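plilia-recipes: README

My bread and toast notes, in plain text files, finally in one folder. 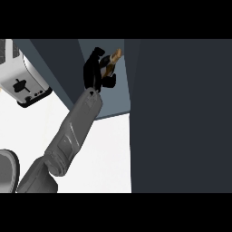 I started keeping these because I kept baking the same loaf slightly differently and forgetting which one I liked. Each recipe is its own text file, named after the bread, with the flour first and the water second and then whatever I scribbled while it was in the oven. There are 60 files right now, and 9 of them are rye (I went through a phase!). Most loaves end up as toast at my house, so every file has a line called TOAST at the bottom, and that line assumes a plain silver toaster on a white counter like the one up top, nothing fancy. If you use a broiler you're on your own, but do write and tell me how it went.

What's in the folder

breads/ has the recipes.
spreads/ has butters and jams, mostly jam. The plum one is called Robles and I make it every June.
old/ is stuff I don't bake anymore but can't bring myself to delete.
index.txt lists everything by flour. I update it by hand, so it's usually a bit behind.

How to read a recipe

Weights are in grams, even though I grew up on cups. Oven temperatures are Fahrenheit (I know, I know). A star next to a line means I've made it that way at least three times and would serve it to company. A question mark means I wrote it down late at night and can't quite tell what I meant, so go easy with those. KORELL at the top of a file means it wants the long overnight rise, and SIMICO means same-day dough. They're just what I call my two starters.

Known problems

The oat loaf comes out gummy if you slice it warm. I slice it warm every time.
The 80 percent hydration one sticks to everything. Wet your hands, then wet them again.
A few of the older files have the salt missing. If you don't see salt, use 9 grams and you'll be fine.

Changes

Friday, January 18, 2002: added the potato rolls, fixed the yeast in the milk bread, moved the banana thing to old/.

Copy whatever you like and pass it around. If you fix a typo, send me the file and I'll swap it in.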